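# House Rules for a Robot at the Sink: Writing a Code of Practice for Simulated Kitchen Work

Final report, Clatitz project stream
7 July 2023

## Where we started

When our group picked this topic we thought we'd be spending the term making two robot arms wash dishes, and we were pretty excited about it! What we ended up with is mostly a rule book (and a fair bit of affection for it, after all those evenings). Our supervisor suggested early on that plenty of student groups can get an arm to pick up a bowl, but hardly any of them write down what the arm was allowed to do while it was at it, and that stuck with us.

Everything was done in simulation. The kitchen is called Lirska, and it runs on the department machines using a set of control scripts we named Drisell. We kept a log of every run from December onwards, 263 runs in all, and the rules below came out of arguing over that log.

## Rules for setting up

The first draft of the code had 42 rules. That was far too many, and even we couldn't remember them, so we cut it back to 14 and grouped them by when they apply. The setup rules come first, and the one we're fondest of is Rule 3: before a run begins, whoever is running it saves a view of the work area and writes down which items are in the sink and which are in the rack. It sounds fussy, but without it you can't tell later whether a bowl was moved by the robot or was put somewhere odd by the person who loaded the kitchen.
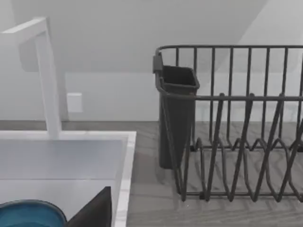
*Figure 1. The Lirska sink and dish rack, with the blue bowl in the basin.*

Rule 4 goes along with it and says that anything you can't name with confidence gets written down as "unidentified" and is left alone by the planner until somebody has checked it. We had a long and quite cheerful disagreement over this one, as it slows things down, but in the end everybody voted to keep it.

## Rules for sharing the space

Two arms in one small kitchen need manners, the same as two people do. Our code splits the counter into a left zone and a right zone, with the sink as shared ground. Rule 7 says only one arm may be inside the rim of the sink at a time. Rule 8 says the other one waits over its own side of the counter, clear of the microwave and the faucet, and doesn't plan a new move until the sink has been released. Rule 9 covers handovers, which we allow only above open counter and never above the basin.

We also wrote in a speed limit near anything fixed. The microwave handle was the cause of more debate than you'd think, being a thing that sticks out, and it now has its own keep-out margin in Drisell (you can widen the margin but you can't shrink it without two people signing off). 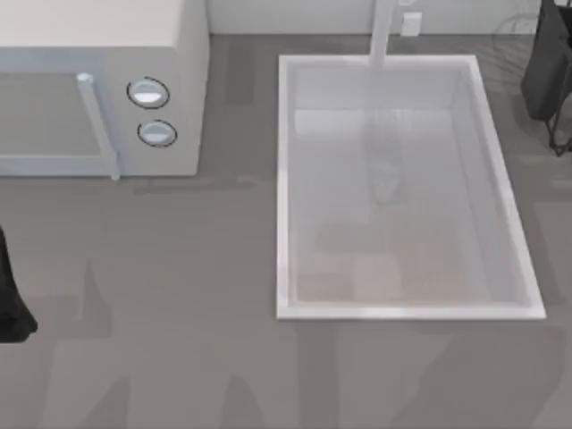 Chiba thought the one-arm-in-the-sink rule was too strict, and wrote in the review notes that a waiting arm is still a hazard if its elbow is allowed to drift, so the code ought to talk about the whole arm and leave the gripper as just one part of it. We took the second half of that on board. Rule 8 used to read "gripper" and now reads "any part of the arm", and the zone check in Drisell was rewritten to match.

## Rules for stopping

Any member of the group can stop a run, for any reason, and doesn't have to explain themselves until afterwards. A stopped run is logged as a stopped run and stays in the record. We were tempted more than once to tidy those away, particularly the embarrassing ones, and Rule 12 is there so we couldn't.

Restarting means going back to Rule 3 and doing the setup check again from the top, even if you're sure that nothing has shifted.

## What we'd still like to fix

The code says nothing useful yet about water, because Lirska doesn't simulate any. It's also light on what happens when a person walks into the kitchen, and a group taking this over should start there, ideally before anyone tries the rules on real arms. The full text of the 14 rules is in Appendix A, and the run log is in Appendix B with our handwritten comments typed up, spelling mistakes and all.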